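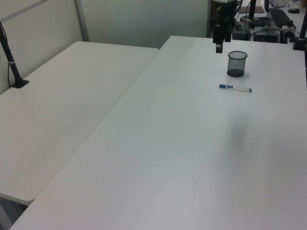 Ticket 2135 – marker ghosting on the Minja tables, room 5. Reopening this, it was closed in April and the problem is back. People use the white tabletops to scribble on and the ink doesn't come off clean anymore. Both tables, the big one is worse. Blue is the bad color, so I left the blue-capped marker out on the big table next to the mesh pen cup, please test with that one and not whatever is in the supply closet. Photo won't show the ghosting, you have to get down low and look sideways.

Tried so far:
Dry cloth – nothing.
Flendero spray, wiped right away – smears.
Flendero spray, left on 40 seconds – better, faint lines still there.
Dish soap and warm water – takes off the smear, not the lines.
Went over the old lines with fresh marker and wiped fast. Worked on teh short ones.

Not tried: alcohol. Tirnum care sheet says no solvents on the matte finish and I don't want to be the one who kills the warranty.

Update, June 2025
Plistton got back to us. They say isopropyl is OK if diluted, test a corner first, rinse after. Did a patch at the back corner of the big table. Lines gone, but the patch looks a bit shinier then the rest. Stopped there.

Need from facilities:
OK or not OK to do the whole top?
Can we get a tabletop pad for the big one, roughly 23 inches deep?
Replacement marker refills, the low-odor kind, any color except blue.

Status: waiting on reply. Pls don't close until someone has looked at it in person.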